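# Gripper 2 upkeep, Thursday 9:30

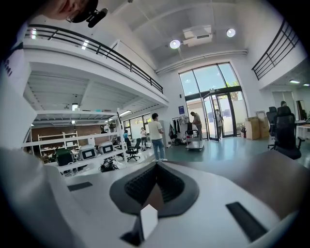 *Lucienne Chauvin*

There: Adwoa Akolgo, Yeison Arboleda, Kevin Arboleda, me. Visitación Segura joined for item 3, by phone from Cerncombe.

**1. Last time's actions**

- Spare honeycomb inserts ordered from Colent. Not shipped yet. Kevin to chase.
- Log sheet taped inside the cabinet door, Adwoa did it. Done.
- Shorter strap for the head camera: still open, Yeison.

**2. Grip insert**

Yeison changed the black insert at 2289 cycles. Old one had gone smooth at the tip end, rest of it fine. Kevin wants to change every 400 on a schedule. Adwoa says too often, we'd be through the box by December. Went back and forth on this a while. Agreed: look at it every 400, change when the honeycomb edges feel flat under a thumbnail. Write it on the log sheet either way, even if nothing was changed.

Cleaning: dry brush only. Someone used the glass spray on the pad, it leaves a film and the insert won't seat right after. Adwoa to put a line in the setup notes.

**3. Calibration (Visitación on phone)**

Offset drifting between morning and afternoon runs. 186 recordings from the Betancur job need rechecking, Visitación has the list. She thinks the camera mount is creeping, Kevin thinks it's the jaw zero. Test both:

- Kevin zeros the jaw before every run for one week, closed, nothing in it
- Yeison puts a paint mark across the mount screws, checks at noon and end of day
- no one retightens anything without writting it down first

Visitación asked if we could just swap to the Hatora mount. Not this month, no budget. Dropped off the call after this.

**4. Cables**

Connector at the housing end works loose when the operator turns. Add a loop and a tie at the grip so the pull isn't on the plug. Adwoa showed one she'd done, all fine with it. Cut the tie tails flush, Kevin has the scratch to prove it.

**5. Other**

18 screws left in the small tin, reorder. Lens wipes out too.
Spare gripper goes back on charge after each session, not the next moring.

Next one same time, Yeison takes notes.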